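Lab visit: Darow, simulation group
21/07/2021

Five of us went to see the simulation group at Darow. The visit was set up through Jin-sol Min, who works on the method they call Pralis and had offered to show it to people from outside. We signed in, left our bags in the hallway and went straight to the desk where the results were open on two monitors.

Pralis is a way of training a grasping policy on rendered images only. The arm learns in a simulator, and for every episode the simulator changes the look of everything that doesn't matter to the task. Tabletops, floors, lighting and the position of the wrist camera are all redrawn. The idea of randomizing textures is an old one and Min said so at the start. Her group's part is how the textures get picked. They begin with a library of 249 surface materials and keep a running score of how often the policy fails on each one. Materials with a high failure rate come up more often in the next round. Materials the policy handles well are shown less, but they never drop out completely.

We spent most of the first hour looking at wrist camera views from the training set. Min stepped through them slowly and took questions as she went.

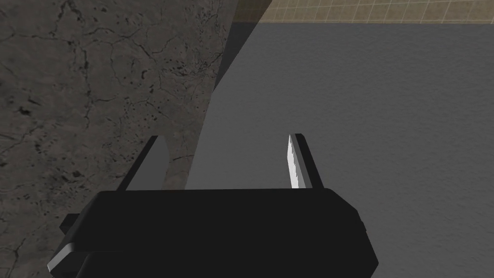 Stone and marble patterns gave them the most trouble early on. A thin dark vein can look a lot like the edge of a flat part, and the first policies would close on a bare patch of texture. With even sampling, the group needed 19 training rounds before those false grasps fell to a level they could accept. With the scored sampling it took 5. I asked whether the stone patterns were simply getting all the attention and something else was getting worse. Min pulled up the chart by material. Two of the glossy metals were slightly worse than before, and the rest were level or better.

Shadows came up as well. The group renders hard shadows on purpose, and one person in our party thought they were too dark to be realistic. Min agreed. An earlier run with softer shadows had looked nicer and done worse when moved to the real arm, which sits near a window.

After a break we went down to the test cell. The policy was loaded with no further tuning, and the parts were from the Joo set, a box of small molded pieces the group uses for all its comparisons. The full test is 206 grasps and takes most of a day, so we saw only a short stretch of it. The arm missed one piece lying against the side of the tray and picked it up on the second try. It was slower than I expected. Min said the speed is capped during tests.

Things I wrote down to follow up:

Whether the failure scores carry over when the gripper is changed. They haven't tried it.

How much of the gain is left if the material library is cut in half. A student is running this now and should have numbers in November.

Whether we can get the renderer settings. Yes, on request, but the material library has license limits and some of it can't be shared.

The group is also starting a second project, Jilarano, which applies the same scoring to camera position. There was nothing to show yet beyond a few plots. Min offered to have us back when the real arm tests begin, and I've said we would like to come.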